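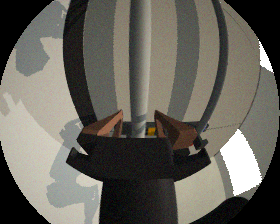 Does a softened supply need a separate hard-water line for the kitchen cold tap? Only if someone in the house is on a sodium-restricted diet or dislikes the taste; the plumbing itself does not require one.

List: Wenley Home Water Systems
Date: 13 March 2022
Subject: Re: Softener regenerating too often, and kitchen bypass

> We moved into a house in Prundemport with an Enska metered softener
> already installed. The manual is missing. It is regenerating every
> second night with two adults in the house and salt use is well above
> what the previous owner told us to expect. The hardness dial was set
> to 53 when we got here, which I assumed was grains. The town report
> gives hardness in mg/L and I don't know how to convert it.
>
> Also, should the kitchen cold tap be on its own unsoftened line? At
> the moment everything indoors is softened, including the refrigerator
> and the ice maker. The outside spigots are not.

The kitchen question is answered at the top. The rest in order.

Hardness setting. Hardness on a water report is normally given as mg/L of calcium carbonate. Divide by 17.1 to get grains per gallon. If your report says 153 mg/L, as mine does on the Rosenthal side of town, that is 8.9 grains, and you would round up to 9. A dial set to 53 grains is telling the valve that the water is nearly six times harder than that, and it will regenerate to match. Check whether the dial is marked in grains or in some other unit before you change it. Some valves can be switched between units and the label on the cover is not always the one in use.

If there is dissolved iron in the supply, add to the setting. The usual allowance is 4 grains for every 1 mg/L of iron. On town water this is normally zero. On a well it often is not, and a well should be tested before anything else is decided.

Capacity check. Hardness in grains, times gallons used per day, gives grains removed per day. Two adults using 60 gallons each at 9 grains comes to 1,080 grains per day. At 53 grains the controller thinks it is removing 6,360. A small tank set for a low salt dose might have 12,000 usable grains, and after the reserve is taken out you get to every second night without anything being broken.

Before resetting it, take a reading from the water meter at the same time on two days, with no one watering outside. Mine showed 2420 gallons over a billing period when the house was mostly empty, and the cause was a toilet flapper. A metered softener counts leaks as use. Put a few drops of food coloring in each tank and wait 20 minutes without flushing.

Salt dose. This is a separate setting from hardness and people change one when they mean the other. Pounds of salt per cubic foot of resin is the figure that matters. Six pounds per cubic foot is efficient. Fifteen gives more capacity per cycle but much less per pound of salt. If the resin volume is not on the tank label, measure the tank height and diameter and look it up in a tank size table.

Brine tank. Look in with a flashlight. Water standing well above the salt usually means the draw is weak, and the injector or its screen needs cleaning -- put the valve in bypass and relieve the pressure first. If the salt looks full but does not go down, push a broom handle into it gently to find out if there is a bridge. Don't hit the side of the tank.

Kitchen line. If you do want one, tee off upstream of the softener, after the main shutoff, and run it to the kitchen cold only. Leave the hot side softened, or you lose the benefit in the water heater and the dishwasher. The refrigerator can go on either. Scale in an ice maker valve is a nuisance, so I left mine on soft water. Sodium added is close to 8 mg/L for each grain removed, so 9 grains adds 72 mg/L. Anyone with a medical limit should take that number to their doctor. Potassium chloride works as a substitute in most units but costs more, and it has its own cautions for people with kidney problems.

Test the softened side with a drop kit a day after the next regeneration. It should read 0 or 1 grain. If it reads 3 or more, check that the bypass valve is fully closed -- on the older Enska bodies the handle can stop short of its seat.

Post the meter readings and the resin volume when you have them.

--
Wenley Home Water Systems list
Reply to the list, trim quotes, no attachments over 2 MB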